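Undham's repair morning outgrows the hall

I went along to the Undham repair morning meaning to stay for one coffee and get my toaster looked at, and I came home three hours later with a working toaster, somebody else's lemons and a sore throat from talking. So if this reads a bit breathless, you know why.

The big news is that the mornings are going monthly from April. Up to now they've run whenever the old hall on Dullthorpe Road happened to be free, and you had to keep an eye on the library noticeboard to catch one. The queue was out past the bike racks before the doors opened — I've never seen that in Undham for anything except the sausage sizzle on election day!

Doaa Zaki started the whole thing with two card tables and her dad's soldering iron. She told me 160 items came through the door this time, and that most of them were lamps, toasters and things with zips. "People apologise when they hand it over," she said. "They say it's only a cheap one. I don't mind if it's cheap, I just want to see inside it."
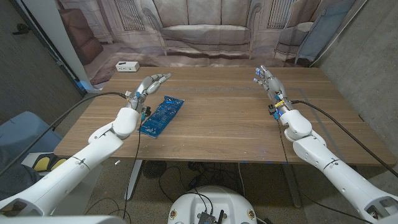
Money is the next hurdle, and it's not a huge one. The group wants $200 a month to cover hall hire and fuses, glue, thread and all the other little bits that get used up. I put $5 in the tin and felt very generous until the bloke behind me put in 30. Tables are on the wish list too, and Doaa is fussy about them. She wants plain wooden ones, the rectangular sort with a brown streaky grain like the one in the photo, and she won't have anything with a glass top near a person holding a screwdriver. If you've got one in the shed, even with a wobbly leg, she'd love to hear from you (wobbly legs can be fixed, obviously).

The sewing corner has its own following now. I watched a school bag get a whole new strap while its owner, who looked to be in Grade 2 or so, gave very firm instructions on the colour of the thread. Tazi, the cafe next to the chemist, sent over a tray of date slices and they were gone before I'd found a plate. I'm told the recipe is a secret. I did ask twice.

Not everything can be saved, mind you. My neighbour's bread maker was pronounced dead after a long look and a fair bit of sniffing, and she took it pretty well. Anything that can't be mended goes home with its owner, so please don't leave your old telly on the hall steps overnight. It happened last time and it was a pain to shift.
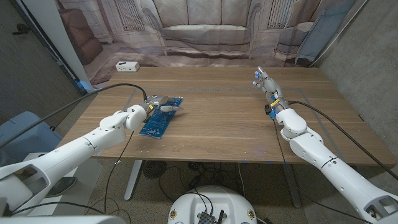 Flat and blue, on the wooden tabletop.

There's talk of a second group out at Jerinard, where a few keen people have been driving in with a boot full of their neighbours' broken kettles. They'd need a hall with decent power points and someone who's confident with electrical testing. Doaa says she'll go out and help them get started, as long as they feed her.

Doors open at nine for the April morning, and it's one item per person until the queue settles down. Bring the cord if it has one. I'm taking the vacuum cleaner.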